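Optics Bench Forum > Tables and mounting > Keeping clamps on the board

Started in November

Grodix
Moving to a perforated board with 29 small brackets and forked clamps, light grey metal. Hole spacing differs from our old Algate plate, so half the slots no longer line up. Do people leave clamps on the surface between jobs, or strip everything back to a drawer?

Ankrah
Strip it. A clamp lying across the grid hides holes you need, and the foot picks up grit. I once lost 45 minutes to a base that rocked on a bit of swarf.

Valalier
Disagree. Leave the ones you use weekly, screws out, and wipe the feet before fixing. A drawer dents the edges far worse than the board does.

Ankrah
Only if the drawer has no dividers. Mine has had foam since spring.

Grodix
Slot length matters more to me than storage. With a hole at each end of the base you are tied to the pitch, and a diagonal fit only works for certain spans. How is cable handled? Mine drags across everything.

Valalier
Route it along one side and tie it every 200 mm. Don't run it through the forks, they aren't cable clips.

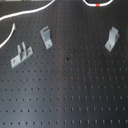
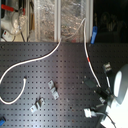
Ankrah
I would still clear the middle before setting anything up. Lay the pieces out dry, check each hole against the grid, then put in 2 screws finger tight and square up — a steel rule is enough. Tighten last.

Grodix
Agreed on finger tight first. Not convinced by the rule, I use a dowel in the next hole along.

Valalier
Dowel works if the holes are clean. Old boards have burrs.

Contact the moderators | © Optics Bench Forum | Back to top

We use cookies to keep you signed in. Accept or manage settings.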